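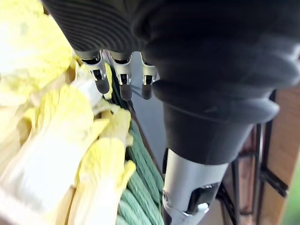 Green rope and other small obsessions
3/29/24

I have been meaning to write about rope for weeks now, which I realize is not a sentence that makes anyone sit up in their chair. But I've been on a rope kick since February, the plants are all over the place, and I finally have an afternoon with nothing in it, so you're getting rope. And leaves. Mostly rope!

It started when I went into Grurum (the hardware store in Skirwood, the one with the terrible parking lot) for picture hooks. I did not buy picture hooks. I still need picture hooks. What I bought was green rope, because it was in a bin by the register and it was such a good green. I'm a sucker for a bin by the register. It was 7 dollars and I had it in my hand before I'd given any thought to what I was going to tie.

Then I got home and had rope and no project, so I coiled it. And then I coiled it again, because the first coil was awful. I had done that thing where you wrap it between your hand and your elbow really fast like you're in a movie about sailors, and every single loop had a twist in it, and when I set it down it sprang up into a sort of figure eight with opinions.

So I looked up how to do it properly, and there's a little roll you're supposed to give the rope between your thumb and fingers with each loop. Half a turn, away from you. It felt ridiculous for the first ten minutes and then my hand got it and my brain stopped being involved at all. Now I do it with everything. The extension cord, the vacuum cord, the string on the blinds. I coiled a bathrobe belt the other night while I was on the phone.

A well-coiled rope just sits there nicely. You can put it on a table or a shelf next to a plant and it looks like you meant it. I've had mine out by the pale leaves and I like the green and the pale yellow together, the rope a muted sage and the leaves so washed out by comparison. I keep moving things around to see what else works next to them. A yellow mug was too much. A brown bowl was fine but kind of sad. The scissors looked good but then I needed the scissors.

About pale leaves in general, while I'm here. I used to think a pale plant was a plant I had failed. I'd see a leaf that was more cream than green and start running around with the watering can and dragging the pot from window to window. Some of them are just like that! It's how they come! I had one years ago that I moved so many times trying to green it up that it dropped half its leaves out of pure stress, and then it went to live with a neighbor who ignored it completely and it got huge. I think about that plant more than I should.

These days I leave them alone unless something is going crispy. Every week or so I go around with a damp cloth and wipe the dust off, which is a nice job to do with the radio on. (If you've never wiped a leaf you will be shocked at the cloth.)

Anyway, back to what you can do with rope once you've stopped just admiring it.

First thing I made was a plant hanger, if you can call it that. Four lengths, a big knot at the bottom, more knots partway up, a pot sitting in the middle. My first one hung at a slant so bad that the water ran out of one side every time. The trick (I worked this out on number three) is to hang the whole thing from a doorknob while you're tying, so gravity is helping you from the start, and to pull each knot snug only after you've done all of them at that level. I also cut everything way too short the first time. Cut more than you think. Then add more on top of that. Knots eat rope like you would not believe.

Second thing was tying up the tall floppy plant in the corner. I was using twist ties before and they dug into the stem. Rope is softer on it, and you make a loose figure eight, one loop around the stake and one around the stem, so there's room to move. Thick rope is overkill for this and the plant does look a little like it's been arrested. I don't mind.

Third thing was wrapping the handle of my old trowel, which had worn down to something nasty to hold. That took forever. I glued the first bit, wound it as tight as I could, lost my grip, watched the whole thing unwind, said some words, and started over. It's very comfortable now, though, and I can spot it in the dirt.

By then I was nearly out, so I went back and got the big one, 100 feet, and that's the one I've been picking away at. I have used almost 50 of it already and I could not tell you on what. Bits of it are all over the house. There's a loop on the back of the broom. There's a piece on the drawer that lost its knob.

If you're shopping for some yourself, take a second to bend it in the store before you pay. You want it to fold over without fighting you. I bought a pretty one online from a place called Grestano and it was so stiff that it wouldn't hold a knot, it just slowly opened back up while I stood there looking at it. It's in the trunk of the car now for emergencies. And deal with your ends right away, a wrap of tape at least, before you cut, so you're cutting through the middle of the tape. I skipped this once and came back to a tassel.

Next I want to try a rope mat for the back door, the kind with the big flat woven knot. I've watched somebody do it three times and I lose track at the same crossing every time, right where it goes under two and over one (or over two and under one, see, there I go). I might draw it out on cardboard and pin it down as I go.

I still don't have any picture hooks, so if you have a kind you like that doesn't take a chunk of the wall with it, leave me a comment.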